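Ticket: Outdoor circuit keeps tripping after rain
Product: Taveo garden lighting kit
Status: Open, waiting on customer
Priority: Normal

Hi again! I'm the one with the patio lights that quit every time it drizzles. You asked me to write down what I've tried so far, so this is the long version – sorry in advance, I type the way I talk.

The setup is simple enough. There's one outdoor circuit that comes off the GFCI in the garage, goes through the Taveo controller, and then runs out to two strings of lights and the little Sirko pump in the pond. Total cable is some 100 feet, most of it along the fence. It all worked fine from the day I put it in until March, when we had that soggy week.

First thing I did was unplug everything and reset the GFCI. It held. Then I plugged things back in one at a time, waiting 5 minutes between each. Front string, fine. Back string, fine. Pump, fine. So of course I figured it was fixed and went in to make dinner, and at 6 it started raining and the whole yard went dark before I'd drained the pasta.

Next I swapped the pump for my neighbor's (a Grestus, same plug). Same trip, so I'm letting the pump off the hook.
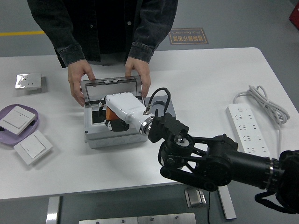
Ticket last edited: Monday, 4:40 pm

Then I went after the boxes. Mine are the gray plastic kind with the see-through dark lid on a hinge, and I checked the gasket on each one plus the round fitting where the cable goes in. The one by the gate had a gasket that was pinched on one side, and there was a bit of grit under it. I shut off the breaker, cleaned it, let it dry overnight and closed it back up. That bought me two rainy days with no trips, then it went again on the third.

I also called the Zultau help line, as they made the timer that sits in front of your controller. They had me update it and set the delay to 330 seconds. No change, though the lights do come on at the right time now, so that's nice!

What I haven't tried yet is bypassing the controller completely. Is it safe to run the strings straight off the outlet for a night or two, or will that mess up the warranty? Also, the controller has a tiny orange light that blinks after a trip, and the manual only talks about green and red. Does orange mean anything?

I'm home most evenings and happy to test whatever you want. More rain is coming this weekend, so I should have something new for you by then.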